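Rented Apartments Need More Outlets
Severino Montes, 3/22/19

My apartment in Villanueva has 24 light switches and not nearly enough outlets. The bedroom has one, behind the place where any sensible person would put the bed. The kitchen has two, and the refrigerator takes half of one of them.

The building went up when a household owned a radio, a lamp and an iron. I don't blame the builders for that. I do blame landlords who have repainted, retiled and raised the rent several times since and never touched the wiring. When I asked mine, he quoted me 3000 for the whole place and said I was welcome to pay it.

So tenants buy power strips. We run them under desks and along baseboards, and then we get a letter from the management company telling us not to overload them. My neighbor Itziar Arrieta got hers in May. She works from home and has a computer, a monitor and a space heater in a room with a single outlet. The letter did not say where she should plug them in.

A power strip is fine for a lamp and a phone charger. It was never meant to replace the wiring of a room, and a heater should go straight into the wall. Everyone who sells them says so in the leaflet.

The city already requires smoke alarms and a working lock before a place can be rented. It should require enough outlets in every room, too. Landlords will say it costs money. So does a new kitchen counter, and they find the money for that.

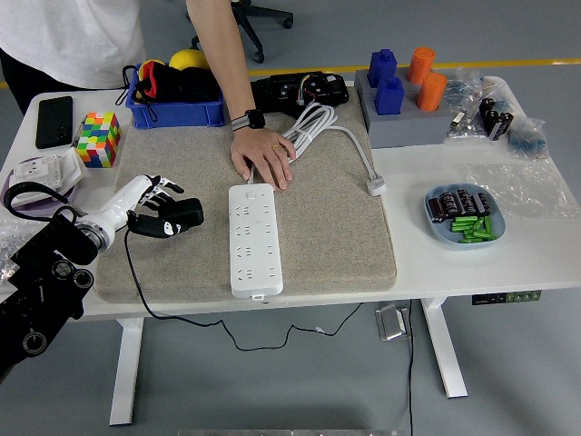 A power strip with its cable coiled.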